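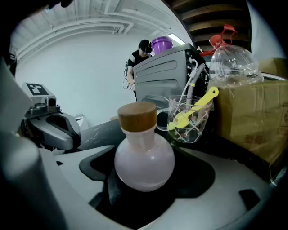

Bottle stopper

Contents Index Categories Random article Help

A bottle stopper is a piece of solid material pushed into the neck of a bottle to close it. It differs from a cap or lid, which fits over the outside of the neck. Stoppers are made from cork, wood, glass, rubber and plastic, and many combine two materials, with a wooden or metal head fixed to a softer plug below. The words bung and plug are used for similar closures on casks, jars and drains.

Early use

Stoppers are as old as narrow-necked vessels. Clay jars in the ancient world were closed with wads of cloth, leaves, wood or mud, often sealed over with pitch or plaster. Cork was known to the Greeks and Romans but fell out of common use in northern Europe for a long period, when bottles were more often closed with oiled rag or wax. It returned with the spread of stronger glass bottles in the seventeenth century.

Ground glass stoppers came into wide use in the shops of chemists and perfumers. The stopper and the inside of the neck were ground to fit each other, so a stopper from one bottle seldom closed another properly. Makers sometimes scratched the same number on both parts to keep them together.

Materials

Natural cork is cut from the bark of the cork oak. It can be squeezed into a neck narrower than itself and presses back against the glass. Bark is stripped in summer, with the work in many districts at its height before the end of July, and a tree is then left for nine years or more before it is stripped again.

Wood does not give in the same way. A plain wooden stopper turned to a taper will keep dust out of a jar, but for liquids it is normally given a cork sleeve or a rubber ring. Beech, birch and bamboo are common for the heads. Wood also takes up moisture and swells – a stopper left in a damp cupboard can jam fast in the neck.

Rubber is used in laboratories and for home brewing, often with a hole bored through it for a tube. Plastic stoppers are found in sparkling wine bottles and in small bottles for flavourings.

Sizes and fit

There is no single system of sizes for household stoppers. The trade list of Bovance, a supplier of closures, gives 56 patterns, of which 3 are made in wood alone. Its tapered corks run from 20 to 50 millimetres across the top. The Bromton pattern, a squat stopper with a flat head, is listed separately and is meant for storage jars.

The usual advice is that a tapered stopper should enter the neck to between half and two thirds of its length. If it goes in further it may be hard to pull out, and if it stops short it is easily knocked loose.

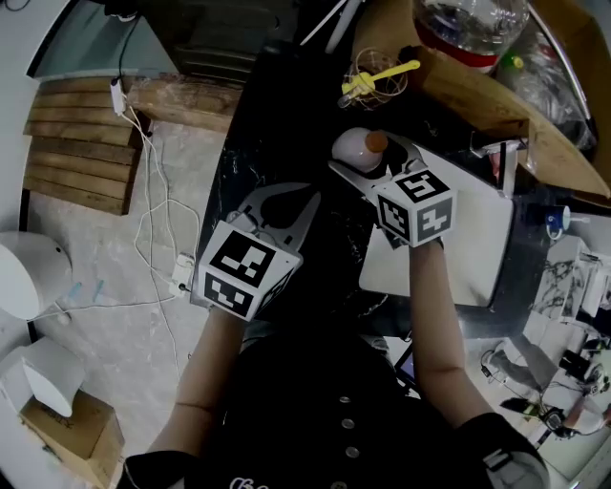 Poulain takes a different view in its own guide, stating that depth is a poor test for a wooden-headed stopper and that the user should go by how firmly it resists a quarter turn. The Pravent handbook of household glass gives both methods without choosing between them.

Care

Cork and wooden stoppers should be wiped and left to dry in the open before they go back in the bottle. They are not suited to the dishwasher. A glass stopper that has stuck can often be freed by warming the outside of the neck with a cloth dipped in warm water, or by putting a drop of oil around the join and leaving it overnight. Levering it with a knife is likely to chip the rim.

See also: Bung, Carafe, Cork oak, Decanter, Demijohn

Last revised 2023-12-09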